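Progress report, October – Tridholm neighborhood garden and seed library

Dear Rahel,

It has been a really good stretch at Tridholm, and I'm glad to have so much to tell you! The seed library is open, the Mundel beds are dug, and we are still inside the budget you approved in spring. Details are below, with the two things I'd like your view on at the end.

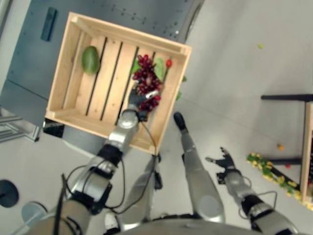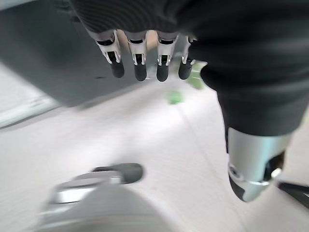
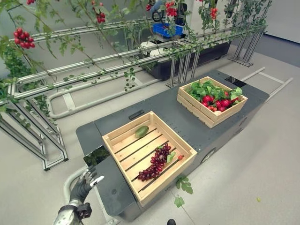
## Seed library

We opened with 24 varieties on the shelf and people took to it right away. Members have borrowed 1219 packets so far, mostly beans, lettuce and squash, and the first saved seed is already coming back in envelopes (some labeled beautifully, some with just "beans??" in pencil). Iñaki Campos ran two evenings on cleaning and drying seed, and both filled up. He wants to do a third on storage over the winter, and I've said yes.

The borrowing cards need a rethink. They ask for too much, so people skip the part we care about, the year and the plot the seed came from. I'm cutting the card down to four lines.

## Mundel beds

All seven raised beds are in and filled. The soil delivery from Voicu came a week late, and that pushed the garlic back, but the cloves are in the ground now and mulched with straw. Two beds are set aside for the elementary school. Their teachers asked for kale and peas, and one class has already painted the signs – very bright, you can read them from the road.

The water line is the one piece still open. The trench is dug as far as the shed, and the plumber is booked to finish the last stretch before the ground freezes. Until then everyone is filling cans at the street tap.

## Grolach workshops

The Grolach hall agreed to let us have the kitchen free on weekday mornings, which was wonderful news. We held the first soup and pickling mornings there and had 100 sign-ups over the whole series. The waiting list is long enough to repeat the pickling one in full.

## Money

- Seed, envelopes and shelving: spent, slightly under
- Beds and soil: spent, on budget
- Water line: deposit paid, balance due when the work is finished
- Workshops: half spent, thanks to the free kitchen

## Where I'd like your view

1. May we move the unspent hall rental to a second seed cabinet? The first one is full.
2. Would you be open to a spring visit, once the school beds are up? The kids would love to show you their peas.

Receipts are in the shared folder, and I'll send the water line invoice as soon as I have it.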